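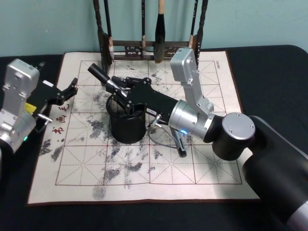 书法桌长期保留，七月起换新规：用完的毛笔要挂回笔架

克莱梅塞尔（Clemesell）讯 斯泰西劳街（Stesirau）文化活动中心日前通知，二楼的毛笔书法练习桌将长期保留，不再作为季节性项目。自七月起，练习桌的使用办法同时调整，主要涉及收笔、换垫和预约三项。

书法桌去年秋天开始试用。按中心的登记，试用期内共有3,137人次使用，固定参加的学员186人，其中多数此前没有拿过毛笔。中心原计划在春季结束后把这张桌子撤走，改放棋类用具。活动主管卢西玛拉·卡尔代拉（Lucimara Caldeira）说，春季最后几周预约没有减少，晚间时段一直排满，中心于是改了主意，棋类用具另放到一楼走廊尽头。

桌上铺黑布，布上放一张米色练习垫，垫上印有红褐色米字格。中式木笔架摆在垫子靠里的一边，毛笔挂在横杆上。这套布置从试用第一天沿用到现在，没有大的变动。桌子原先靠窗，冬天移到里侧墙边，之后没有再移回去。

旧办法规定，学员写完后把笔洗净，放在水池旁的托盘里，由当晚值班的人统一挂起。实行下来，托盘里的笔常常压在一起，笔锋弯了，第二天早上来的人要先花时间理笔。也有人把笔平放在窗台上，竹管滚到暖气片后面，春季清扫时才找出来。

新办法改为谁用谁收。大笔、中楷和小楷各有挂位，洗完后在旧毛巾上吸去水分，理好笔尖，笔头朝下挂回横杆。正在写字、中途需要换笔的，可以把暂时不用的笔放进桌上的笔筒，离开前再取出来洗。笔筒里不过夜放笔。

书法课教师基亚努什·索尔塔尼（Kianoush Soltani）从试用期起就在这里上课。他对收笔一项要求最严。

“挂笔本来就是课的一部分。”他说，“写了一个钟头，最后两分钟把笔扔在那里，下次来拿起的就是一支歪的笔。初学的人会以为是自己手不稳，其实是笔锋坏了。”

他也提到，毛笔洗净以后不要马上套笔帽。新笔买来时的塑料帽可以留着，路上携带时用，平时挂着就行。有几位学员习惯一洗完就套上，闷了几天，笔根发霉，只好换掉。

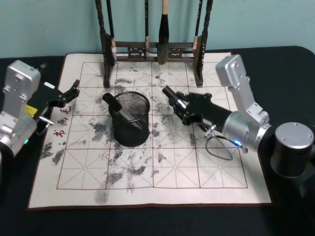

书法桌上的练习垫、笔架和网面笔筒。垫子左侧印有红字。

练习垫的更换是第二项调整。垫子用久了，格子上会留下灰黑色的墨迹，深浅不一，有的地方连成一片。过去什么时候换垫没有定规，有人觉得脏了就提出来，有人觉得还能用就接着写。从七月起，垫子每两个月检查一次，以格线能否看清为准。格线看得清的继续使用，看不清的撤下来，剪成小块给儿童班试笔。

卡尔代拉说，墨迹本身不影响练习，不必一见墨点就要求换新的。曾有学员用洗衣液刷垫子，结果墨没刷掉，格线倒淡了一截。中心请大家不要自行清洗，如果墨洒得多，用吸水纸按一按，不要来回擦。

索尔塔尼对旧垫子另有看法。他说自己上课时并不避开那些墨团，有时反而让学员在墨团旁边的格子里写，看看横画到了格子中线是不是还平。至于格线，他认为初学阶段离不开，写到后面就应当逐渐脱开，他的第二期课已经有一半时间用没有格子的纸。

练习垫和宣纸由法尔康文具店（Falcão）按季供应。店主林达尔瓦·萨莱斯（Lindalva Sales）说，店里原来只卖铅笔、作业本和水彩用品，书法用品是应中心的要求才开始进的。第一批订来的纸太滑，吃不住墨，退掉了一部分，第二批换了厂家，纸面略毛，写起来好一些。目前店里常备的是米字格和空白两种，九宫格要提前一周订。

萨莱斯说，来问得最多的是该买哪一支笔。她的建议是先用中心的笔，写上几次再买。“有人第一次来就要最大的那支，挂在店里好看，回家写不了。”

中心每季度给书法桌的开支约700元，包括纸、墨汁和补换的毛笔，笔架和桌布不在内。学员使用公共笔墨不另收费，自带纸张也可以。墨汁每次由值班人员倒入小碟，不提供整瓶。

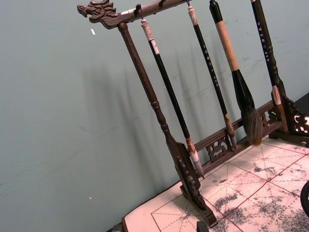 韦林顿·罗沙（Wellington Rocha）
本报社区版记者

笔架是桌上被问得最多的一件东西。它是深色木制的，横杆一端雕着龙头，张着嘴，颈后刻有鬃毛，两侧立柱车成圆环的样式，底脚和下面的横档都是镂空花纹。横杆下面装有小金属钩，笔就挂在钩上。

笔架由学员伊赫桑·苏布拉马尼亚姆（Ikhsan Subramaniam）借给中心使用。他住在斯泰西劳街北段，年轻时在外地工作，回来时从旧货市场带回这个笔架，在家里放了多年，上面挂过钥匙，也挂过领带。书法桌开始试用时，中心只有一个塑料笔帘，他便把笔架搬了过来。

“放在家里也是落灰。”苏布拉马尼亚姆说，“我太太倒是问过两次什么时候拿回去，她现在自己也来上课，就不问了。”

借用没有定期限。中心和他口头约定，笔架不离开二楼，搬动时托住底脚，不提横杆。去年冬天移桌子时有人握着横杆提了起来，一侧立柱松动，后来由他本人重新上胶。新的使用须知里因此加了一条，打扫桌面时笔架需要移开的，先取下所有毛笔，再双手托底。镂空的地方容易积灰，用干的软刷扫，不要用湿布。

第三项调整是预约。原来每个时段只写“书法”二字，来上课的和自己练习的常常碰到一起。七月起分成课程时段和自由练习时段。课程时段仍由索尔塔尼带领，每期19个名额，分批上桌，没有轮到上桌的学员在旁边的长桌用水写布练习。自由练习时段不设教师，每人一次可用四十分钟，后面没有人预约的可以续用。

晚间课程从晚上七点开始，比原来推迟半小时。这是几位在商铺上班的学员提出来的，他们下班后赶过来，往往错过磨墨和讲解的部分。儿童班时间不变，仍在下午，七岁以下需有家长陪同。家长可以一起写，也可以在楼下等，但孩子洗笔时请家长在旁边，水池的台面偏高。

课程内容也有一些变动。第一期仍从横、竖、撇、捺写起，永字放到第三课，不再放在第一课。索尔塔尼解释说，试用期里有不少人第一课写永字写得很吃力，回去就没有再来，放到后面以后情况好了一些。第二期增加一节画竹，用的还是同一批毛笔，只是蘸墨的方法不同。有基础的学员可以直接报第二期，报名时带一张自己写的字即可，什么内容都行。

对于能否用左手写，中心收到过多次询问。索尔塔尼的答复是可以，自由练习时段不作要求，课程时段他会示范右手的写法，左手执笔的学员坐在长桌靠左的位置，以免碰到旁边的人。

秋季还打算做一次小型习作展示，由本地的托勒斯装裱铺（Tollus）承担装裱。展示的内容以学员平时的练习为主，不评奖，也不要求写成完整的作品，单字、半页临帖都收。装裱铺希望交来的纸不要折，卷起来用纸筒装。展示地点暂定在一楼门厅，如果门厅的灯在那之前没有修好，就改到二楼走廊。

截至发稿时，七月的晚间课程还有少量空位，儿童班已经报满，可以登记候补。自由练习时段提前三天开放预约，可到一楼前台办理，也可以打电话。临时不能来的，请在当天中午以前告知。

二楼水池的水龙头近日更换，更换期间洗笔请到一楼。一楼水池旁没有挂笔的地方，洗好的笔用毛巾裹着带上来。

评论（6） 分享（23） 收藏

相关新闻
斯泰西劳街路灯检修延至夜间进行
克莱梅塞尔图书角延长借阅期限
旧物修理日：桌椅、雨伞和台灯
一楼走廊增设象棋与围棋桌
儿童水彩班夏季时间表

联系我们 | 投稿 | 版权所有，未经许可不得转载 | 返回顶部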